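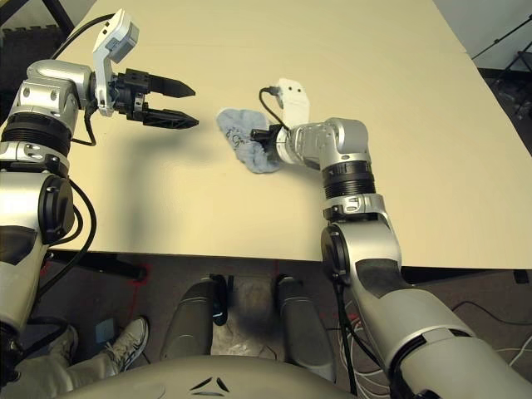 ## Progress report: Wevitz reading rooms

Tuesday, May 19, 2020

This report covers the work since October, when your support for the Wevitz reading rooms started. The money was given for the village collection, for the lending list and for a small programme of evening readings.

The collection has grown to 3,398 books. Most of the new ones came from the closed school library in Flarka. They were in good order, but 205 of them need new covers before we can lend them. The Cudoline bindery has given us a price, which is inside the budget line for repairs.

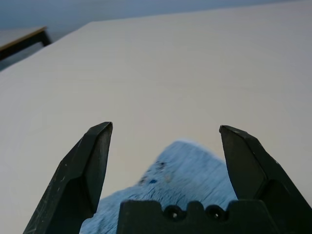 *Large table, white top.*

The lending list is now complete for adult books. For children's books we still use the old card system, and I expect to finish the change in October. We held seven evening readings before the rooms were closed in March. Attendance was better than I had planned, especially for the poetry evenings.
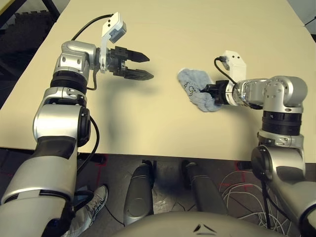

**Priedītis**
*Project coordinator, Wevitz reading rooms*

Since the closing we lend books by telephone order. Readers call in the morning and collect a bag at the side door on the next day. Older readers were at first not sure about this, but many of them now order every week.

Two points are open. The heating in the back room was not repaired, as the firm could not come this spring. Also, the money for the last readings is not spent, and I kindly ask if we may move it to the cost of new covers. I will send the receipts together with the next report.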